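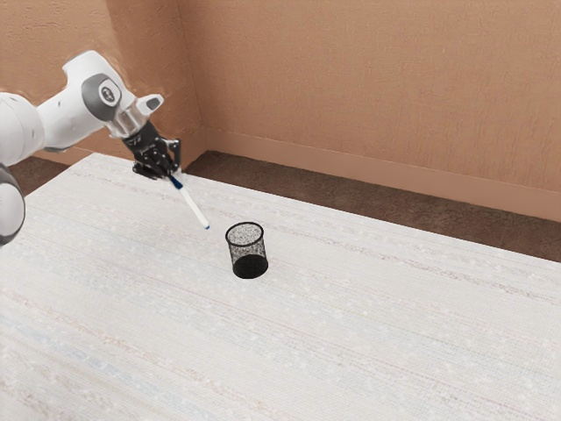 Buy the boring tablecloth

My mother owned two tablecloths. One was for Christmas and the other was for everything else, and the second one outlasted three kitchens. I think about it whenever a store tries to sell me a seasonal set.

A plain, pale, woven cloth goes with any plate. It can be bleached. When it stains past saving, it becomes rags. Printed ones fade in stripes where the sun hits, and then you have to replace the napkins too.

My neighbor Mereana Pryor disagrees. She says a table should look like somebody made an effort. Fair enough – but the effort can go into dinner. I paid 27 dollars for mine in May and have washed it every week. The hem on one side has started to pull, so I'll restitch it before it gets worse.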